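Minutes of the Monthly Meeting
Sisby Shared Workrooms, Ground Floor Users
Monday, 7:00 p.m., in the long room

Present: members from the Dunmore side and the Berow side, and the two key holders. Apologies were received from the bookbinding group.

1. Minutes of the last meeting
The minutes were read and accepted with one correction. The hire of the long room for the June sale is for two days, and it was written as one day. The secretary will correct the copy in the folder.

2. Matters arising
The lock of the side door was repaired. The second key is still missing, and members are asked to look again in their bags and coats.
The letter to the Dunmore office about the heating was sent. No answer was received yet. It was agreed to wait until the next meeting and then to telephone.

3. Money
The balance was reported and there were no questions about it. The meeting approved spending up to 3,000 for the new tables and the electrical work together. One member asked if this sum includes delivery. It does, if we order from Vovon, and it does not if we order from the other supplier. After discussion, Vovon was chosen. Two members did not vote.

4. Tables
The old tables will be offered first to the Berow side, who asked for them in spring. What they do not take will go to the school sale. It was repeated that hot glue and cutting knives must not be used on the new tables without a mat under the work. A member proposed a deposit of 20 for each group, to be returned at the end of the season. This was discussed for quite a long time - some groups have almost no cash - and the proposal was not carried.

5. Power strips and cables
Several members complained that the strips are taken from the long room and do not come back. Last month the sewing evening had to start late for this reason. It was agreed as follows:
Every strip will get a label with the name of the room.
Strips are used on top of the table, where everybody can see them, and never on the floor near the sink.
A heater or an iron goes directly into the wall. It must not be connected to a strip.
One strip must not be connected to another strip.
After use the strip is unplugged and put on the hook board near the door. For strips without a hanging loop there will be a box under the board.

The type with the light blue panel on top was discussed also. It has a small loop tab on the casing, so it is suitable for the hook board, and the meeting preferred this type for the long room.
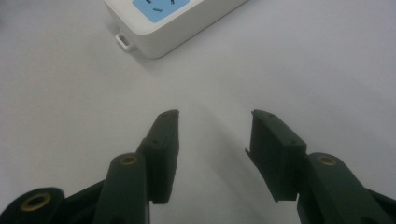
Page 2

The key holders will put up the hook board before the next meeting. The question of longer cables was left open - the Berow side will measure the distance from the wall to the last table.

6. Cleaning
The tables are to be wiped by the group which used them last, also when they look clean. New cloths are in the cupboard. Please do not use the kitchen cloths.

7. Any other business
A request for a later closing time on Monday was refused. The room must be closed at 9 p.m.

The meeting was closed at 8:40 p.m. The date of the next meeting will be put on the door.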